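Speaker notes: Keeping a spare parts store that people can find things in
Tulimville maintenance evening, 6 March 2025
Pieter Claeys, stores lead, Plestex

Slide 1: Opening

Thank them for coming. Say who I am: I ran production lines before I ran the stores at Plestex, so I've stood on both sides of the counter.

Tonight is about small parts. Pumps and gearboxes get plenty of attention because they cost a lot. The things that hold up a night shift tend to be switches, fuses, seals and sensors.

Ask for hands: who has bought a part they already had on the shelf? Wait for the hands. Put mine up too.

Slide 2: Where we started

When I took over the store we had 2,143 part numbers in the system. The shelves did not agree with the system. Some parts were listed twice under different names, often because one buyer typed the maker's number and another typed a description.

The worst case was a proximity sensor we held under three names. One entry showed zero stock, so it kept getting reordered. The other two had plenty.

Don't spend long here. Everybody in the room has their own version.

Slide 3: The August count

We shut the Mendonça line for two weeks in August and used that time to count. Points to make:

We counted by shelf and not by list. If you walk around with a list, you find what is on the list. If you start at the top left shelf and write down what is there, you also find what the list has missed.

Two people per aisle, one reading and one writing. Swap after lunch.

Anything without a label went on a table by the door. It stayed there for a week so the electricians and fitters could come by and name it. What was left after a week went to scrap or resale.

We took 75 part numbers out of the system at the end. That was fewer than I expected. Most of the gain came from fixing names.

Slide 4: Names

Slow down for this one.

Our rule is noun first, then type, then size, then color if color matters. So "button, mushroom head, yellow" and never "yellow stop thing for packing." I did find that second one.

Color goes in the name for push buttons, lamps and cable. It stays out for brackets and housings. Fitters will argue about this. Let them, then write down what you decide and stick to it.

Maker's number goes in its own field. Old names go in a notes field so that a search for the old name still works. People who have called a part the same thing for years will keep doing so, and the search should help them.

Slide 5: Open crates or drawers

We tried both. Drawers look tidy, but a closed drawer hides an empty one. For anything bigger than a matchbox we went to open plastic crates, with the label on the shelf edge and a second one on the crate itself. If the crate gets carried off to a job, the label on the shelf shows where it goes back.

Push buttons share a crate by type, so you may find a yellow one and a red one side by side. That works as long as you can tell them apart at a glance. Contact blocks look too much alike, and those get a crate each.
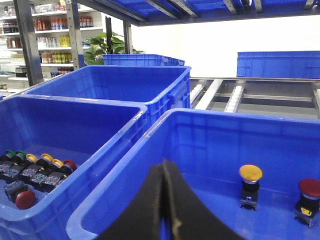 Slide 6: Minimum levels

Keep the math light. The question for each part is how long it takes to arrive and how many we might use in that time. For most small electrical parts our minimum is 2. We set it higher where the supplier is slow - Jelura seals are the usual one.

Fasteners are different. We buy those in boxes of 1,000 and reorder when the last box is opened. No counting and no booking out.

Someone will ask about software. Ours is old and it does the job. Clean names helped us more than a new system would have. If they push, offer to talk at the break.

Slide 7: Booking out at night

This is still our weak spot. Day shift has a storekeeper and night shift has a key. We put a clipboard and a pen on a string next to the door, and in the morning I type it in. Handwriting is a problem. The tablet we tried was always flat.

Be open that I don't have a good answer. Ask the room what they do and write it on the flip chart. Leave ten minutes for it.

Slide 8: Questions

Leave the naming rules up on the screen. Paper copies are on the table next to the coffee. Sign-up sheet for the store visit goes around now - safety shoes required, sizes on the sheet.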